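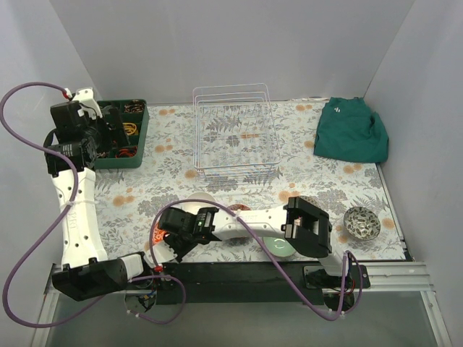 Tablecloths That Earn Their Keep

I love a printed tablecloth. I have far too many of them, and every one gets used, washed, spilled on and used again. A good cloth covers a scratched table, quiets down the plates and makes a Tuesday bowl of soup feel like company is coming! Most of the questions I get are about stains, so let's start there and wander on.

Grease first. Butter, salad oil and gravy all want dish soap, and they want it before the cloth gets anywhere near water. Put a drop right on the spot, rub it in with your thumb, leave it for fifteen minutes, then wash. If the mark is still there when the cloth comes out of the machine, do it all over again and keep it away from the dryer, or you'll have that spot for life.

Red wine and berries: blot, don't rub. Cold water from the back of the fabric, so you push the color out the way it came in. After that I stretch the stained part over a mixing bowl and let the tap run through it for a good long while.

Candle wax is the fun one. Pop the cloth in the freezer for an hour, snap off what you can with the back of a butter knife, then lay brown paper over and under the mark and press with a warm iron. Keep moving to a clean bit of paper. Colored wax can leave a tint behind, and a little rubbing alcohol usually takes care of it (test it on the hem first, please).

Coffee and tea come out with white vinegar and cold water, half and half. Turmeric I have never fully beaten. Sunshine helps a lot, and I have one yellow-ish cloth from our old place in Drustcombe that I now use only for curry.

Washing printed cotton

Cool water, mild soap, inside out if it's a round cloth with a lining. Give it room to swim. I used to cram three in at once and wonder why they came out with creases like a road map. Soft colors such as peach and gray fade fastest in hot water with too much powder, so I use half what the box says and they come out just as clean.

Buy big, too. Cotton shrinks the first time, and I cut nothing and hem nothing until it has been through the wash once. For a table 90 centimeters across I want a good hand's width of drop on each side, and a bit more for holidays.

Ironing without tears

Iron it damp! Take it off the line while it still feels cool to the touch, fold it in half with the wrong side out, and iron from the fold toward the edges. If it dried too far, flick water on it, roll it up like a sleeping bag and leave it for half an hour. Then hang it over a door until you need it - a warm cloth folded straight away just creases again.

Keeping it on the table outdoors

June is picnic month at our house and the wind knows it. Clips work, but they pinch and rust. I sew a small pocket inside each corner and drop in a flat pebble, or a few big washers from the hardware store in Vevirham. Take them out before washing. I forgot once and the noise was unbelievable.

When it's past saving

Cut around the bad parts. One large cloth gives me napkins, a bread bag and a pile of dust rags, and the leftover strips tie up tomato plants beautifully. Pinking shears save you hemming the rags. I'm halfway through a set of napkins right now with a wobbly mitered corner on every one, and I'm still thrilled with them.

Updated 25/05/2025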